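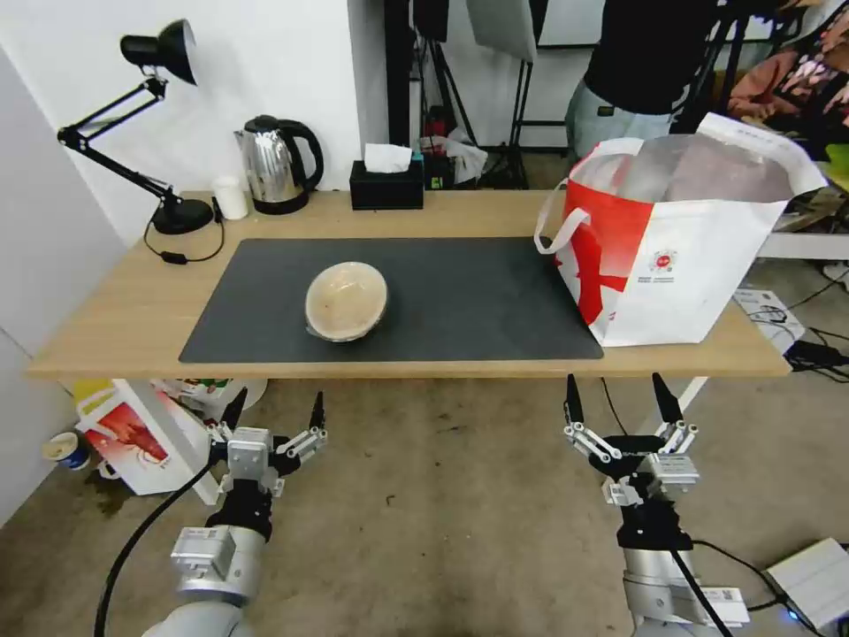

I've been running communication workshops for a long time, and for most of that time I used index cards I'd written by hand. They got coffee on them. People walked off with them (I once found one taped inside a client's break room cabinet, months later!). So I finally had the things printed properly, and that's the Torura deck.

**Torura Conversation Deck, second edition**

It's a box of 100 cards, each with one prompt on the front and a shorter follow-up on the back. You hand them out, people pair up, and they talk for a couple of minutes before you move on. I use it as an opener, after lunch when everyone's sleepy, and at the end of the day when I want people to say out loud what they're going to do on Monday morning – sorry, I know, I always say Monday, use whatever day you like.

The prompts are things like "When did you last change your mind at work?" and "What do people ask you for help with?" No trust falls, no "if you were a vegetable." I've sat through those sessions too.

### What's in the box

- 100 prompt cards, poker size, matte finish
- 2 blank cards for your own prompts
- A fold-out sheet with 11 short activities and how long each one takes
- A drawstring bag for mixing and passing around

The cards are printed by Kyriakidis, who did the first edition as well. I asked for a heavier stock this time and they're noticeably stiffer. They shuffle a little clunkily for the first session or so and then loosen up.

### What changed from the first edition

I dropped the color coding. Facilitators kept sorting the cards into piles before the session and then only using the "easy" pile, and I did it too. Now there's a small dot in the corner of the more personal prompts, so you can pull those out if the group is new to each other or if somebody's boss is in the room.

The type is bigger. A lot of you asked for that, and hotel ballrooms are dark. 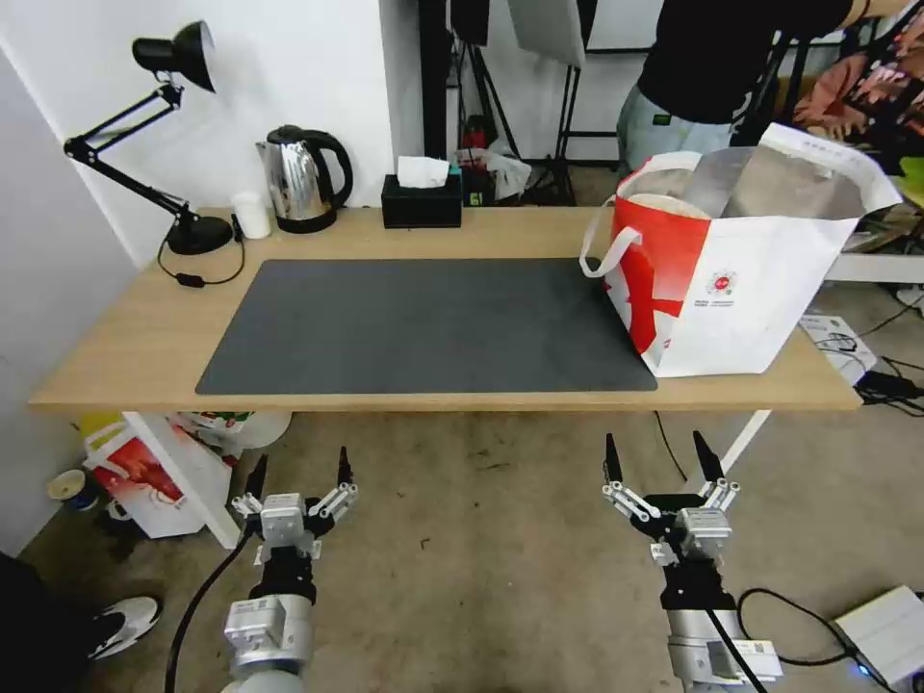

*Desk lamp, mat, and the red-and-white bag.*

### Group size

With a small team I let everyone draw their own card. In a big room I give one card to each pair, or I read a card from the stage and let the whole room go at once, which is loud and wonderful. If you're speaking at a conference with rows of fixed chairs, look at "Turn and Trade" on the activity sheet. It needs no tables and no walking around.

### The Clovance case

The deck fits in the Clovance travel case, sold separately. The regular box is fine on a shelf but the corners get beat up in a suitcase. The case also has a pocket for a timer and a couple of markers. First edition decks fit too, with a bit of wiggle.

### Ordering

Order through the Endeo shop page. I pack these myself, so please put your event date in the notes and I'll move you up the pile if I can. Orders for December retreats should come in early, the mail gets slow and I can't do a thing about it.

Returns are fine if the cards are still wrapped. If a card is missing or misprinted, send me the prompt number from the bottom corner and I'll mail you a new one.

Page updated 2023-11-03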